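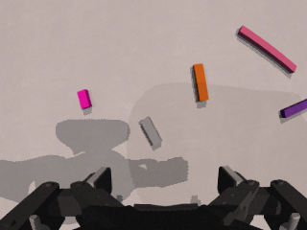 Good practice in simulation starts with writing the task down before you touch the controller, and I'm going to bang on about this all term, sorry! By "the task" I mean which object, which way up, where it ends, and what counts as a failure. Last year half of you gave me "pick up the block" and left it there. Well, which block? With a pink one, an orange one, a purple one, a magenta one and a grey one all lying at different angles, that sentence is no use to anybody marking your logs. And do watch the grey one. It's barely darker than the table and there's shadow over that part too, so a colour threshold you tuned on the pink bar will very likely let you down.

House rules for the Mundon exercises, then.

Fix your random seed and put it in the log header. Mine is 368, pick your own.

Run 52 trials per condition. If you stop early, say so, and say when. Don't quietly drop the ugly ones (I do read the raw files, and so does Heike Böttcher, who is much stricter than me).

Keep shadows switched on. I know it renders faster without them, and I know Ajith Bangera showed some of you where the setting is. Leave it alone until week six.

Set your speed and force limits in the config file, never in the script. We had a right old mess in April with two limits that disagreed, and it took me an entire afternoon to find out which one the arm was listening to.

A stop is a stop. If your run trips a limit, log it as a failure and reset. No nudging the block back and carrying on!

Simulated results don't count as a safety check for the real cell. You'll do the Paucar risk sheet separately, in pairs, and I sign it before anything gets powered up.

Logs go in the Rovach folder, one per pair, with both names on please.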